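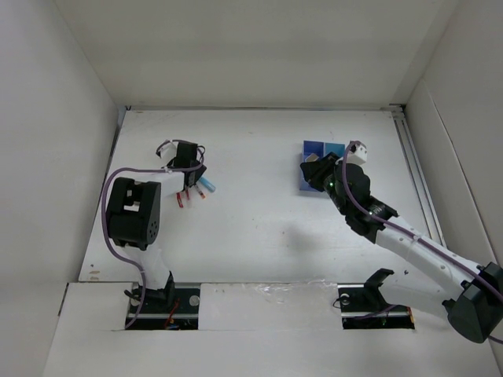 Flat light gray-white work surface with pale walls and a metal rail along the right edge.

Tabletop sorting

Tabletop sorting is the grouping of small loose articles on a flat surface and their transfer to open containers or fixed positions. The articles are usually of the size found in a desk drawer or a game box: pens, clips, tabs, cubes, counters and tiles. The term covers household tidying as well as bench work in offices and school supply rooms. It is distinct from filing, which deals with flat paper, and from kitting, in which a set of unlike articles is assembled for a single later use.

Surface

A plain, light-colored top is preferred. Dark and mid-toned articles show clearly against it, and small marks or scuffs do not interfere with the work. White and very pale articles are harder to find on such a top and are often placed on a colored card or tile before they are handled. Printed or heavily patterned tops are avoided.

Walls on two or three sides keep round articles from rolling off. A raised edge of any kind serves the same purpose, although a high front edge tires the wrist during long sessions. Sorting tables of the Pullton pattern have a back wall and two side walls with the front left low.

Layout of loose articles

Articles are emptied onto the top and spread until none lies on another. Long, thin articles such as pens and markers are the exception. They tend to settle in a loose bundle, and most sorters leave them that way, fanned at one end so that each can be picked up by its middle or its free tip. A fan takes up less of the top than a row – and is quicker to lay down – but the lower ends may cross and drag on one another.

Spacing between unlike groups is normally the width of a hand. Closer spacing is practical when the groups differ strongly in color or length.

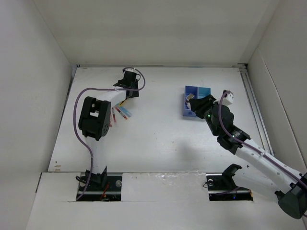
Containers

The usual container is a shallow rectangular box of molded plastic without a lid. Boxes are set down touching along the long side, which removes the gap into which thin articles fall. They may be placed square to the table edge or at an angle. The angled position turns the long side toward the hand and shortens the reach to the far corner.

Color is the most common means of telling boxes apart. Neighboring hues such as violet-blue and aqua can be told apart in daylight but are confused under some warm lamps, and glossy inner walls add reflections that make the floor color harder to judge. The Orlow sorting guide, second edition, dated August 21, 2020, recommends a difference in both hue and lightness.

A small flat article dropped near a wall will often stand on edge against it. It does no harm there, but it can be missed when the box is checked from above.
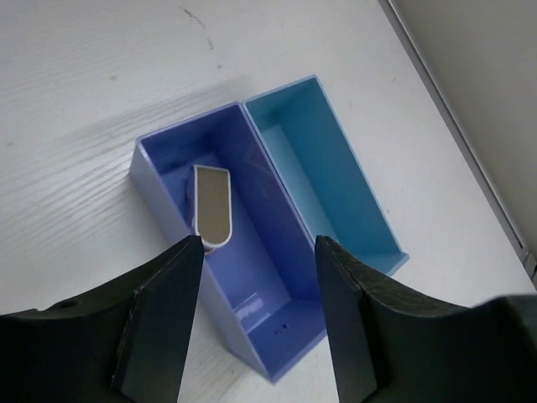
According to Karabo Adams, color coding is overrated in homes with more than one sorter, and a written label on the short end of the box "survives an argument better than any shade of blue." The Orlow guide treats labels as optional.

Sorting to a position

Not all sorting ends in a box. Cubes, counters and similar pieces may be sorted to a place on the table itself, marked by a mat, a card or a group of tiles. Four tiles pushed together into a square make a target large enough for a single cube. Two shades of one color, with the darker pair on one side and the lighter on the other, divide the square into halves without further marking.

Cubes with marked faces are held by two opposite sides and lowered straight down. Release above the surface lets the cube tip, and the upper face may change.

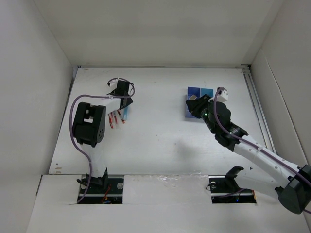 Lavoie disputes the value of tiles as markers, arguing that loose tiles creep apart with repeated contact and that a single printed mat of the Kurnbridge type should be used wherever the position matters. Tiles remain common in practice – they are cheap, can be rearranged, and go back in the same box as the pieces.

Order of work

Large articles are generally removed first, then long ones, then the remainder by color or shape. Articles that fit no group are put in a separate box and reviewed at the end of the session.

See also: Drawer divider; Kitting; Parts tray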